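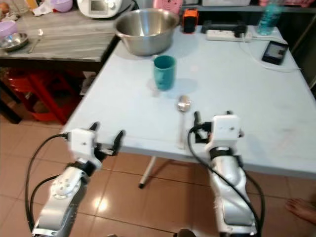
Puesto de manipulación bimanual en Brirkgate, con cuchara, taza y bol sobre la mesa.

La visita a Nukevance, en febrero, se centró en la pila de software del puesto de cocina. El hardware se despachó en 5 minutos: dos brazos, dos pinzas de dedos paralelos y una cámara a la altura de la cabeza.

La percepción corre en un módulo propio, Wandodier, que segmenta los objetos de la mesa y publica una pose por instancia con su covarianza. El acero pulido sigue siendo el caso difícil: en un bol como el de la mesa, los reflejos falsean la profundidad y el borde se ajusta como elipse sobre la imagen en color. Con la cuchara se renuncia a la pose completa y se estima solo el eje del mango.

El planificador, Lakatos, recibe esas poses y genera trayectorias para los dos brazos en un único espacio de configuración. Si la covarianza supera el umbral, no planifica el agarre y pide otra observación. El tiempo máximo de planificación está fijado en 200 ms; agotado el plazo, recurre a una biblioteca de 9 aproximaciones precalculadas.

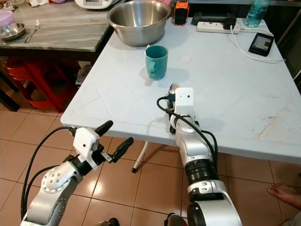 Para la taza, el agarre preferente es por el asa, y la asignación de brazo depende de hacia dónde apunte. Con el asa a la izquierda el coste favorece al brazo izquierdo, salvo que la ruta pase demasiado cerca del borde de la mesa. Ese borde se modela como caja de colisión con un margen fijo, bastante conservador a mi juicio. Los cables de las pinzas no entran en el modelo; se acotan los giros de muñeca y se acepta la pérdida de alcance.

Pregunté por el registro de datos. Guardan estados articulares, imágenes y decisiones del planificador con un reloj común, y el visor permite repetir un episodio cambiando solo los pesos del coste. Queda pendiente la calibración mano-ojo, todavía manual, que lleva unos 9 minutos por brazo.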